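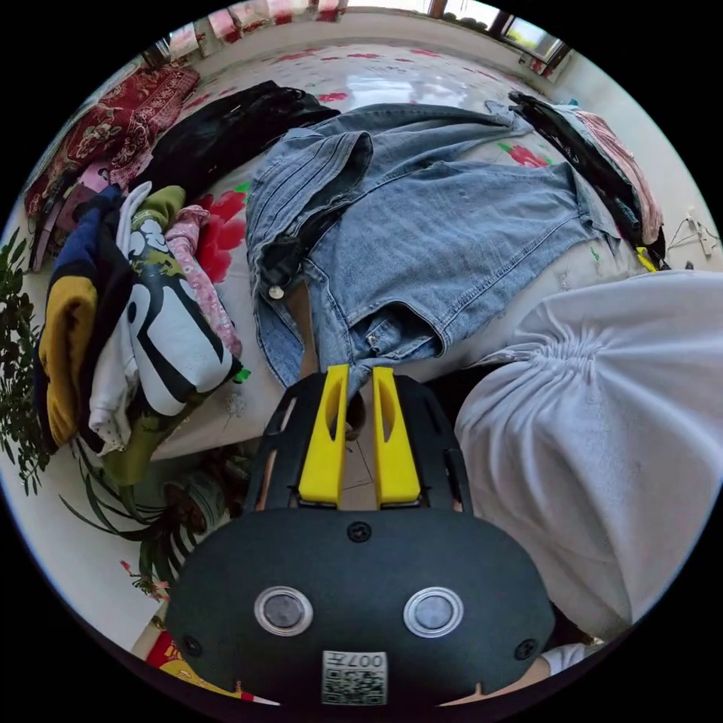
Katalogseite 24

Bettlaken "Brundberg" mit Blütendruck

Große rote Blumen, grüne Blätter, weißer Grund - wer bei Kuvommont schon länger bestellt, kennt dieses Muster vermutlich von der Gästebettwäsche der Eltern. Wir haben es im Mai wieder ins Sortiment genommen, weil so viele von Ihnen danach gefragt haben, und freuen uns jedes Mal, wenn wieder ein Paket damit auf die Reise geht!
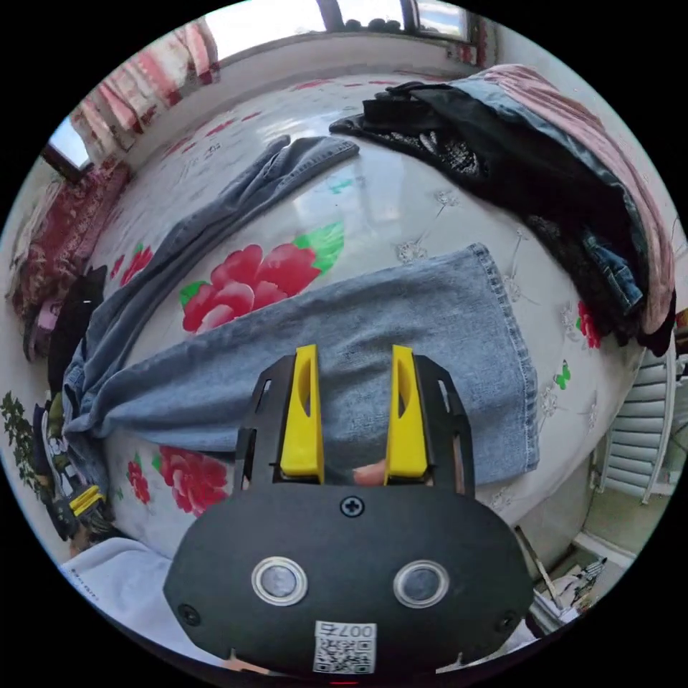 Hellblaue Jeans auf dem Blütendruck

Gerade an Wäschetagen wird so ein Bett ja zum größten Tisch der Wohnung. Da liegen Hosen, Jacken und Decken übereinander, und man legt in Ruhe Stück für Stück zusammen. Das Laken hat einen leichten Glanz und lässt sich mit der flachen Hand schnell wieder glatt streichen.
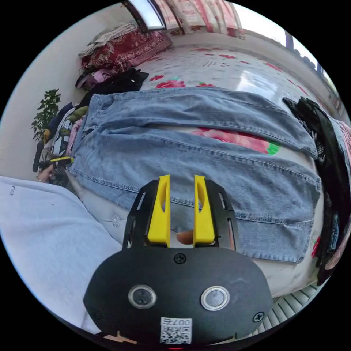 Heimtextilien / Schlafzimmer

Artikelnummer 1025, erhältlich in 3 Größen. Bitte messen Sie vor der Bestellung auch die Höhe Ihrer Matratze mit - bis ungefähr 24 cm passt das Laken ringsum gut unter die Kante. Neue Jeans waschen Sie am besten erst einmal separat, denn dunkler Denim färbt gern auf helle Stoffe ab,

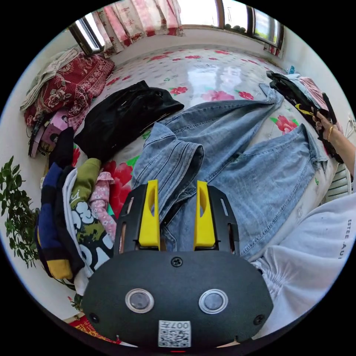

und das gilt für schwarze Sachen genauso. Unser Kollege Tadeusz Lis aus der Musterabteilung wäscht das Laken zu Hause bei 40 Grad, auf links gedreht, und hängt es möglichst noch feucht auf. Passende Kissenbezüge finden Sie unter "Dutlow".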